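How to Test Whether a Robot Arm Can Clear a Table

Reading time: 7 minutes

Vendors like to claim that a general-purpose arm can now tidy a room. The claim is easy to check on a bench with household items. The procedure below is the one used at the Doswood workshop with a Kelmendi arm and a two-finger gripper. It tests pickup and placement only. Folding, wiping and pouring need separate procedures.

What you need

An arm with a parallel gripper, a wrist camera, a table, a cotton cloth, an open bin and nine objects. Vary the objects in shape and stiffness. At least one should have a handle, one should be able to roll, and one should be soft.

Step 1. Fix the baseline

Clear the table and run the arm to its home pose. Record a single pick of a plain block ten times. If the arm drops the block more than once, recalibrate the wrist camera before going on. A bad baseline makes every later number useless.

Step 2. Lay the cloth

Spread the cloth and leave the wrinkles in. Do not tape it down. Flat, bare tabletops flatter the software, and few kitchens have one.

Step 3. Scatter the objects

Tip them out by hand and leave each one as it lands. Start the run from that layout. Allow 300 seconds per run, and stop the clock when the last object is in the bin or the time is up.

Step 4. Score each attempt

Log a pick as clean, assisted or failed. Assisted means a person touched the object or the cloth. We logged 2,895 attempts with the Osasent control software between November and the end of spring. Plain blocks were close to solved. Handled and hollow objects were where most of the failures came from – usually at the approach, before the fingers closed.

Step 5. Review the wrist footage

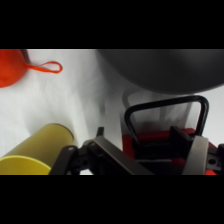 Grasp choice decides most of the score, so review the wrist camera at the moment before closing and note which part of the object the planner has picked. An object with a handle offers at least two answers. With the fingers on either side of the red piece, check whether the target is the black arch or the boxy body under it, and write that down before looking at the result. Do the same for anything on its side, like the yellow cup, where the rim and the outer wall call for different wrist angles. Flag any run in which the cloth moves with the fingers.

Step 6. Compare with a person

Have someone clear the same layout with one hand. Our arm was slower in every run. It can do the chore under supervision. We would not leave it alone with a table of dishes yet.

Comments (3)

benchrat: Did you try the Miltell finger pads? Ours grip cups better with them but pinch the cloth more.

tol_stack: Step 2 matters. Our success rate fell as soon as we stopped ironing the cloth.

mk_floor: Same problem on the shop floor with bagged parts – picks are fine until something soft is underneath.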